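Spent the evening of October 16, 2020 closing out the Toninwood rec league season. A few notes for anyone thinking of running one.

1/ We had 18 teams signed up in June. Registration came to $3,330 before field fees. Most of that went to the county for lights.

2/ Lights are the biggest cost by far. If you can start games at 5:30, do it. We moved the late games up in September and saved $700.

3/ Get the field permit in writing. Ours was double-booked twice with the Raudsepp Park softball group. Both times the printed email settled it.

4/ Schedules: I used a spreadsheet. Madatel has an app for this but half the captains wouldn't install it. A spreadsheet and a group text worked fine.
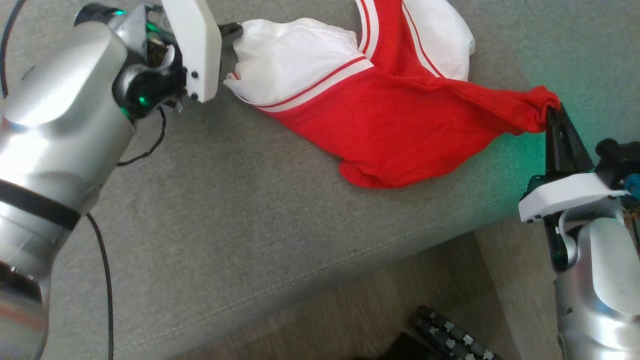
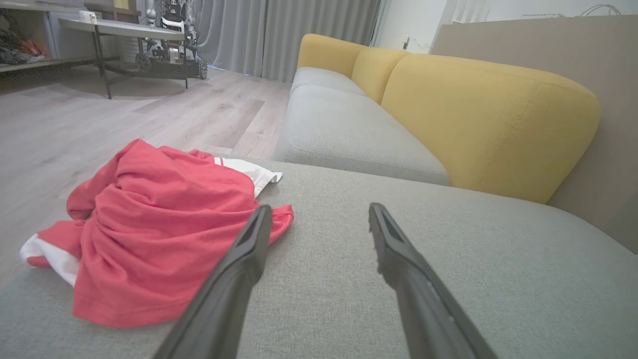
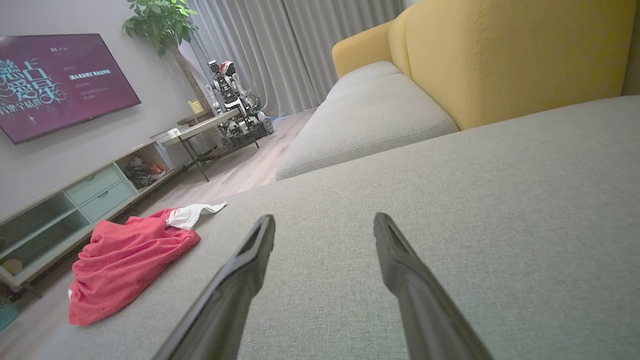

5/ Order shirts early, and order extra. We were short on larges by week two and the reorder took 24 days. Pick a color that other leagues on your fields aren't using. Red with white is easy to spot from the far sideline, even under bad lights. Softball was in navy, so there were no mix-ups.

6/ Refs want to be paid the same night. Bring cash in envelopes with the game time written on the front.

7/ Rainouts — decide by 3 p.m. and stick to it. People have to leave work and find sitters. I waited until 4:30 once and heard about it for a week.

8/ Next year I'm asking for the Vustimeck Road fields too. Better drainage, worse parking. Sign-ups open in the spring, same form as before.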